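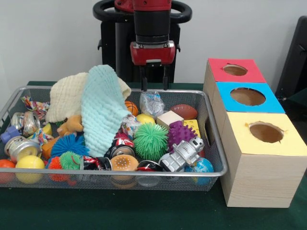

Brazo con pinza paralela sobre una bandeja de malla metálica, junto a tres cajas de madera con la parte superior roja, azul y amarilla.

Prensa > Comunicados > Automatización
Última actualización: 17 de junio de 2023

Testanero abre Kinow, un servicio de planificación de compras para talleres que quieren incorporar un brazo robótico

La empresa publica su plantilla de presupuesto y la lista de partidas que pide revisar antes de firmar un pedido

Testanero pone en marcha Kinow, un servicio de asesoramiento para centros de reciclaje, almacenes pequeños y talleres que estudian la compra de su primer brazo para tareas de clasificación. El servicio se contrata por separado y no obliga a comprar equipos a la empresa.

Kinow parte de una sesión de trabajo con los materiales que el cliente maneja a diario o con otros parecidos. Para las sesiones generales, Testanero utiliza una bandeja con objetos mezclados: latas aplastadas, envoltorios, paños, pelotas blandas con púas y juguetes pequeños. De esa sesión sale un informe con el tipo de pinza recomendado, el espacio de mesa necesario y una previsión de gastos a 3 años.

El precio del servicio es de 3455 euros, impuestos no incluidos. La tarifa cubre 2 visitas, la sesión de trabajo, el informe y una revisión de las ofertas que el cliente haya recibido de otros proveedores. Los desplazamientos fuera de la región se facturan aparte.

«La mayoría de las ofertas que revisamos detallan bien el brazo y dejan en una línea todo lo demás», afirma Marit Fjeld, directora comercial de Testanero. «La base, los dedos de repuesto, la instalación eléctrica y las horas de puesta en marcha también hay que pagarlas, y conviene verlas por escrito el primer día».

La plantilla de presupuesto, que puede solicitarse sin coste, separa las partidas de compra de las de funcionamiento. Entre las primeras figuran el brazo, la pinza, la mesa, los contenedores de destino y las protecciones. Entre las segundas, el mantenimiento, los consumibles, la formación del personal y las paradas previstas. Hay también un apartado para el valor de reventa, que Testanero recomienda dejar a cero en el primer cálculo.

El servicio se ensayó en mayo con Solberg, un taller de selección de envases que tenía una partida aprobada y dos ofertas sobre la mesa. El informe contó 494 horas anuales de trabajo de clasificación que podían asignarse a una sola estación. Solberg aplazó la segunda estación prevista y pasó parte de ese importe a formación y repuestos.
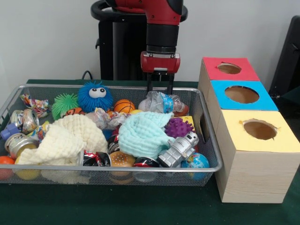 Según Gudrun Lundgren, lo que más pesó en la decisión de Solberg fue el calendario de pagos. Explicó que el taller había previsto abonar el equipo completo a la entrega, y que ahora reserva el último plazo hasta que la estación lleve un trimestre en servicio. Añadió que habría agradecido recibir antes el desglose de los repuestos, «porque el pedido de dedos para la pinza acabó en otro ejercicio y hubo que rehacer la hoja».

Testanero ha incorporado esa observación a la plantilla, que ahora pide indicar el ejercicio contable de cada partida.

Doslow, distribuidor de pinzas y accesorios, facilitará precios de referencia para los componentes sueltos. La lista se revisará cada semestre. Los clientes de Kinow pueden comprar a Doslow o a cualquier otro proveedor.

Las solicitudes se atienden por orden de llegada. Se pide enviar con la solicitud las medidas del espacio disponible, una relación de los materiales que se clasifican y, si existen, las ofertas ya recibidas. El plazo de entrega del informe es de 3 semanas desde la última visita.

Contacto para medios: Trygve Dahlgren, departamento de comunicación de Testanero
Solicitudes y plantilla: Borghild Nyberg, servicio Kinow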